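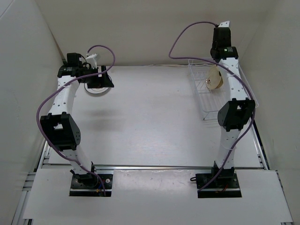

Work table with white top, Grutis workshop

We look for participants for a small study on how people put away dishes at home. It takes place at Zadumon, room 19, and one visit lasts up to 21 minutes. You will place plates in a rack the way you do it in your own kitchen - there is no right or wrong order.

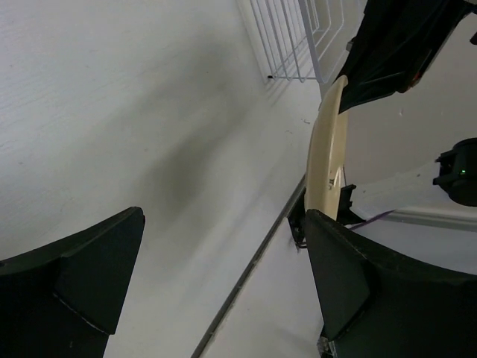

Cream-colored plate and white wire rack

You should be 18 years or older and be able to stand at a table during the visit. Experience is not needed. Left-handed persons are very welcome.

To take part, please write to Sławomir Duda until September 28, 2018, and tell which hours are good for you - mornings are easier for us.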